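May, workshop notes, stone bench

Third go at the edge filler for the Plemel job. The first two mixes went off too fast and left a hard line where the mitre meets the front. Cut the hardener by a third and kept the resin in the cold store overnight. Working time is better now, enough to fill a full run and scrape it back once.

Colour is still too warm. Added a touch more black paste and a scrape of white, which brings it near enough under the strip light. Need to look at it again by the window before I commit.

Polishing: went through the Driltel pads up to 2,000 and stopped there. Going further on the offcut only showed up the filler against the stone. Damián Bermúdez thinks we should stop one pad sooner on the front edges. I'll try both on the same offcut and mark the back in pencil.

Sealer: two coats, wiped off between. The Adamczyk tin is nearly empty and the lid no longer seats, so decant what's left.

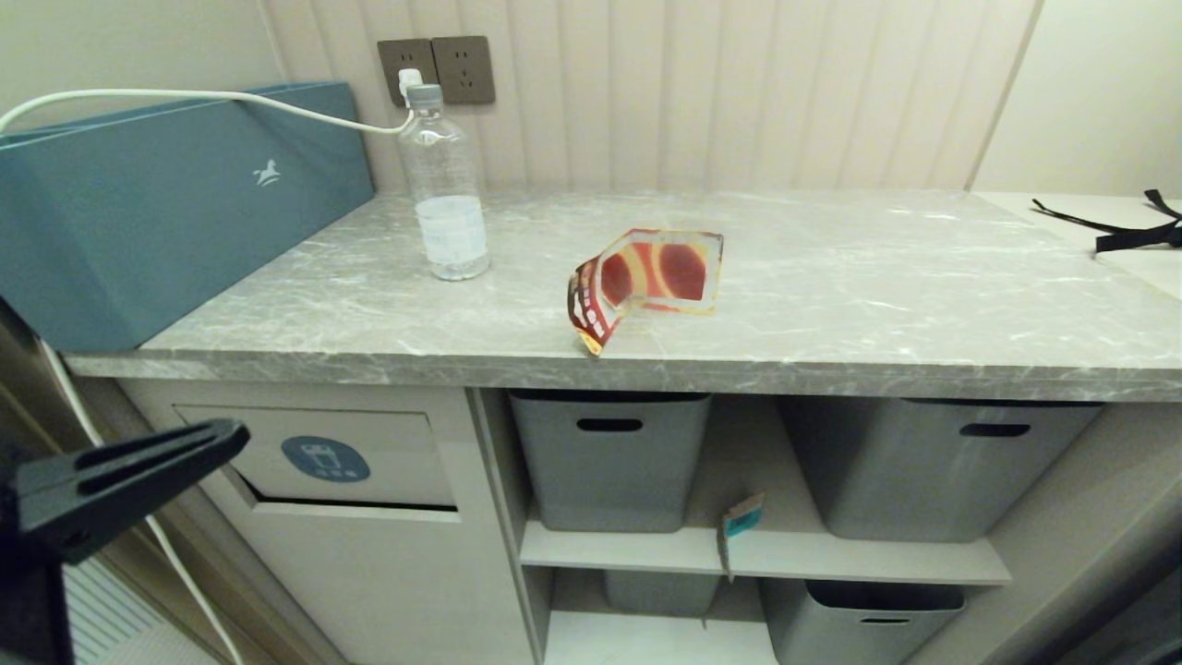
Grey with white and darker veining, thick front edge, slatted wall behind.

To do: ring Dokwood for the delivery slot, wash out the mixing cups, order more pads.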